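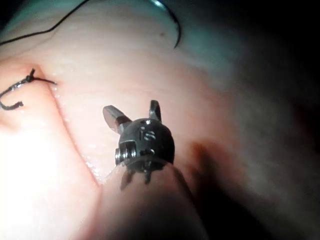

A surgical gripper with its jaws open, close to pale tissue.

Why Small Refiners Are Buying Their Crude Closer to Home

2024-07-22
By the Stirlow Energy Desk

For most of the past decade, the refinery at Kallell ran on whatever crude was cheapest at the dock. Cargoes came in from 6 countries, and the plant's buyers were proud of how quickly they could switch between them. That has changed. Under a supply deal that begins in October, most of the plant's oil will arrive by pipeline from the Lim field, 74 miles inland.

The price per barrel is slightly higher than what the spot market offers today. Kallell's owner, Vuretti, says it can live with that. Freight and insurance costs have jumped around so much that a cheap cargo often stopped being cheap by the time it was unloaded. The pipeline fee is fixed for six years.

There are drawbacks. Lim crude is heavier than the plant is used to, and one of the two distillation units will need new trays before it can run on it full time. The work means a shutdown in the fall - a poor time to be short of heating oil.

Traders are split on whether other small refiners will follow. Few of them sit this close to a producing field, and those that do often lack the storage to ride out a pipeline outage. Vuretti plans to keep its dock open and buy the occasional cargo by sea, mostly in the summer when gasoline demand peaks.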